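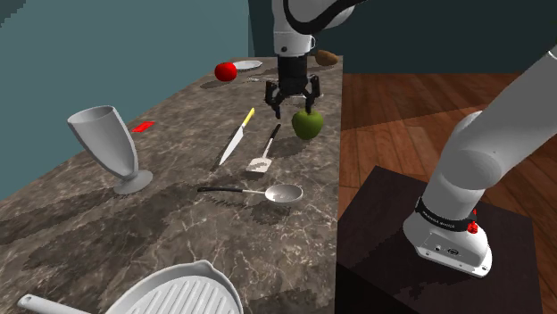 Clulik Kitchen Arm 2
Hire: £499 a month, 30-day minimum
Stock: Narstead depot

Can it clear your worktop? Not yet, in our view. Jelberg lists 113 kitchen items the arm will pick up. We'd treat that as a best case. Apples and potatoes are fair game. Ladles and spatulas lying flat are harder, and we won't hire it out for work with knives.

It doesn't wash up. If you want pans scrubbed, buy a dishwasher.

Gripper pads by Voß, sold separately.

Prices checked September 14, 2019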